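Chapter 4
Everything in Its Bag: Sorting, Grouping, and Packing Small Things

Before you begin this chapter, take a look inside whatever you carried with you today. If you are like most of my students over the years, you will find a few things you use constantly, a few you had forgotten about, and at least one that belongs in another room altogether. I have been teaching household management long enough to have seen almost 2,000 bags emptied onto classroom tables, and I have never once been bored by it!

In Chapter 3 we talked about shelves and drawers, the places where belongings stay put. Now we turn to the belongings that travel: the book that goes along to Grandma's, the play food that moves from the bedroom to the living room and back again, the crayons, the puzzle pieces, the odd socks. These things need a container of their own, and choosing that container well is a bigger part of a tidy home than people tend to think.

Let's start with something flat. A paperback is an easy thing to pack, and yet it is often the first thing to get hurt, with its corners bent and its cover curled from riding at the bottom of a backpack under a lunch box. A clear zip-top bag is a simple answer. You can read the title through it, it keeps crumbs away from the pages, and it costs very little.
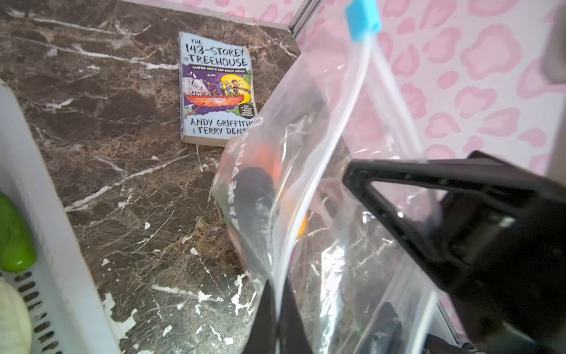

Figure 4.1 A children's paperback on a marble countertop beside a clear zip-top bag.

When you choose a bag for a book, lay the book on top of the bag before you try to put it in. You want a finger's width of plastic showing on each side. If the bag is too snug, you will be wrestling with it every time (and a child will simply give up, and who could blame her?). If it is far too big, the book slides around and the corners take a beating anyway. Slide the spine in first, press the air out gently with your palm, and close the zipper from one end to the other — don't start in the middle.

Bulky things ask for a different way of thinking. Play vegetables come in all shapes, from the slim to the very round, and no two of them stack. Bagging each one would be a waste of an afternoon. What they want is an open basket with holes in the sides, wide enough for a small hand to reach in and come out again holding the cabbage. An open basket also forgives a great deal. Things can be dropped in any which way, and the job still counts as done.

Many families end up using both kinds of container side by side, and I would encourage you to do the same. Keep the basket where the playing happens, and have a bag or two ready for whatever is leaving the house. When cleanup time comes, ask one question of each item as you pick it up: is it staying, or is it going? You will be surprised how quickly the table clears.

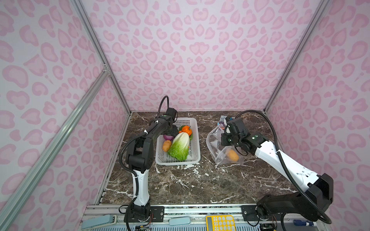
Védís Hjaltadóttir wrote to me after trying this chapter with her own class, and she disagreed with me on one point. Her students did better, she said, when the bags were packed first and the basket was filled last, as the basket was so much fun that they lost all interest in the bags once they had started on it. I have tried it her way since then, and I must admit that it works very nicely with younger children. With teenagers I haven't noticed any difference.

In the pages that follow you will learn how to match a container to its contents, how to label clear and solid containers, and how to plan a cleanup that a six-year-old can finish alone. Section 4.1 begins with measuring, so please have a ruler handy, along with three or four bags of different sizes.

Words to watch for in this chapter: open storage, closed storage, grouping, travel set, home spot.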